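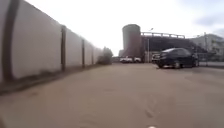
A reader at the Flanville clinic wrote that walking frames are too often handed over without being adjusted.

Course Handouts > Mobility Aids

Her point is taken up in this unit. Set the frame so that the hand grips meet the wrist crease – shoes on, arms relaxed.
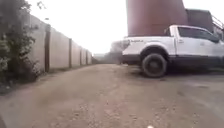

Check both sides, then record the setting on the Nkosi form.

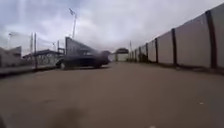 Unit 9: Outdoor Use

Front wheels suit most users on level ground.
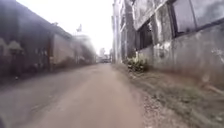

Rollators need working brakes and a suitable route. A straight lane of packed dirt between old buildings calls for larger wheels than a ward corridor – students should state the wheel size chosen.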